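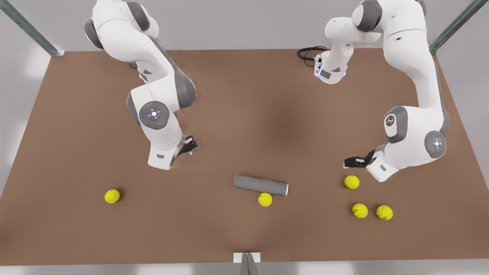 Vol. 2, Issue 100

From: Sabina Pešek
Date: April 22, 2020
Subject: Re: [Tiltska cell] gripper heights in the model

> We loaded the new layout at Novstead and the left gripper
> looks too close to the balls on the right. Is that your
> home pose or did the base shift on import? Also, do you
> leave the cylinder in when you check the arms?

It is our pose. The left gripper is meant to hang just above and behind the group of three. The right one points down at the table with nothing in it. If yours match the render at the top of this issue, the import is fine.

The cylinder stays in. We lay it on its side near the middle, with one ball up against it or close to it, and another ball by itself on the left. That way both arms have something to avoid when they come in toward the center.

Two things to check before you run anything:

Set the clearance over the table to 200 mm for the first pass. Šindelář had it lower in his file and I have not merged his change.

Clear the old joint offsets. The Esex export keeps them - you have to delete them by hand, and the line to look for is around 3,754 in the config.

I have not touched the cable on the left arm. It still loops out over the back of the table in the model, so keep the wrist slow on that side until someone sets a proper limit.

Sabina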